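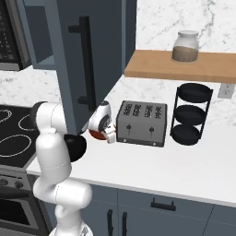 How much does a short kitchen load add to the evening peak of a small building?

Usually very little on a half-hourly meter, but enough on a one-second record to decide the size of the supply cable.

Figure 2. Four-slot toaster on a white kitchen countertop (computer rendering).

Category: Buildings and Energy > Demand > Working Papers

Search this archive Enter keywords Go

4. Short-duration loads and the choice of averaging interval

4.1 Background

The demand figures used to size supplies for shared housing are mostly drawn from half-hourly meter data. An appliance that runs for two or three minutes is spread across the whole interval and all but disappears. Kettles, microwave ovens and toasters of the four-slot kind in Figure 2 all fall into this group. Their yearly energy use is small and they are often left out of demand models or folded into a flat allowance for cooking.

The flat allowance works well enough for energy. It works less well for current. Two appliances that overlap by a few seconds produce a peak which the cable has to carry, whatever the half-hourly average may say, and the question for design is how often such overlaps occur and how long they last. Earlier work at Kevstead (Section 2) treated overlaps as independent events. The present section tests that assumption against measured data.

4.2 Site and measurement

The measurements were made in nine shared kitchens at Latuheru House, a residential block in Kevstead. Each kitchen has its own final circuit for sockets and a separate circuit for the cooker. Only the socket circuits are considered here. The cooker circuits were logged as well, but two of the current clamps were found to have been fitted the wrong way round, and the corrected series will be reported separately.

Current and voltage were sampled with Ciston loggers installed at the distribution board and stored as one-second means. Individual appliances were metered at the socket with Flident plug units where there was room for one. In several kitchens the worktop sockets sit close under the wall cupboards and the plug units would not fit. For these kitchens appliance events were inferred from steps in the circuit record, using the method set out in Section 3.

The record covers 50 days and includes the whole of August. Occupancy was lower than in term, and the results should be read with that in mind. Clock drift between loggers was corrected daily against the building management system. After correction the remaining error was less than one second, so that events in different kitchens could be placed in order.

4.3 Treatment of events

A step was counted as an event if the power rose by at least 350 W and stayed above the new level for at least 9 s. The lower limit on power removes lamps, phone chargers and most refrigerator cycles. The lower limit on time removes the inrush of motors. Both limits were set before the data were examined and were not adjusted later.

Refrigerators gave some trouble all the same. The defrost heater on one model draws enough to pass the power test and runs for long enough to pass the time test, and its events are regular enough to be picked out by eye. They were removed by hand. Thermostatic cycling in ovens on the socket circuit was joined into a single event where the gap between cycles was less than 30 s.

Overlap was defined as any time during which two or more events were active on the same circuit. Overlaps between circuits matter for the riser and not for the kitchen, and are dealt with in Section 5.

4.4 Results

The independent model underestimates overlap in every kitchen. The gap is smallest in the afternoon and largest between waking and mid-morning, when the use of one appliance is closely followed by the use of another. This is to be expected. A person who comes into the kitchen to make breakfast starts several things within a short time, and the events are linked through that person even where the appliances have nothing to do with each other electrically.

In the evening the pattern is different. More people are present, the events are longer, and the measured overlap lies nearer to the independent case. Evening peaks on the half-hourly record are higher than morning peaks in all nine kitchens. On the one-second record the order is reversed in most of them.

Changing the averaging interval shows where the difference arises. Between one second and 30 s the morning peak hardly moves. Beyond that it falls steeply, as the interval becomes longer than a typical overlap. The evening peak falls slowly over the whole range -- there is no interval at which it drops suddenly. A single correction factor applied to half-hourly data will therefore be wrong for at least one of the two periods.

4.5 Discussion

The simplest remedy is to sample arrivals in the kitchen first and then draw appliance events for each arrival. Sekiguchi's arrival table, described in Section 3, can be used for this without change. It needs one further parameter, the mean delay between the first and second event of a visit, which can be estimated from circuit data alone.

Two limits should be noted. The kitchens are alike in layout and were fitted out at the same time, so the spread between them is probably narrower than in older housing. The inferred events also carry no label, and a kettle cannot always be told from a toaster when both draw similar power. The overlap figures do not depend on the label. Any breakdown by appliance does, and none is given for the unmetered kitchens.

Correspondence on this section: Kazuhiro Sekiguchi. Text last revised September 3, 2026.

Related items
Riser sizing in the Kevstead blocks: a second look
Clock drift in Ciston loggers over a heating season
Step detection on mixed socket circuits
Occupancy and hot water use at Latuheru House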